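How Does a Rubber Stamp Work?
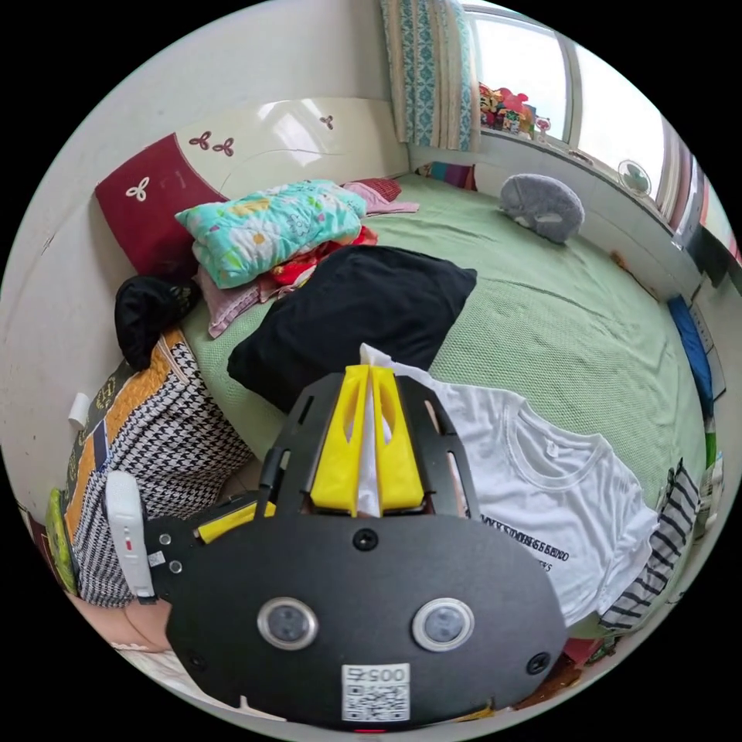
Sizwe Van Wyk once told our Patitwood craft club that a stamp is really a tiny hill with ink on top, and I have never found a nicer way to say it.

Let me tell you what he meant. Turn a rubber stamp over and run your finger across the bottom. Some parts stick up and some parts dip down, like hills and valleys. When you tap the stamp on an ink pad, only the tops of the hills touch the ink. The valleys stay clean. Then you press the stamp on paper, the hills leave their ink behind, and up comes a snail or a teapot or whatever you chose!

Now look closely at a stamp with words on it. The letters are backward! A stamp and its print are like you and the mirror, so the maker has to carve everything the wrong way around for it to come out the right way. If you carve your own name into an eraser (ask a grown-up to help with the cutting, please), draw it on thin paper first, flip the paper over, and trace what you see. I forgot to flip mine the first time, and I had a whole stack of cards from somebody called "nnA."

There are 2 main kinds of ink. Dye ink is thin and soaks into the paper, and it dries fast. Pigment ink is thicker and sits on top for a while, so it smudges if you poke it — and I always poke it. Go and have a snack while it dries.

Press straight down when you stamp, and don't rock it from side to side, or the edges of the rubber will leave little smears. Lift it straight up again. Your first few may look pale or blotchy, so try them on scrap paper before you use the good cards.

Our club keeps its stamps in old cookie tins, and there are 76 of them now, stamps I mean, not tins. The oldest is a sleepy owl with a chip in one ear. He still prints beautifully if you wipe him with a damp cloth afterward.

Contact the Patitwood craft club | Copyright Patitwood | Back to top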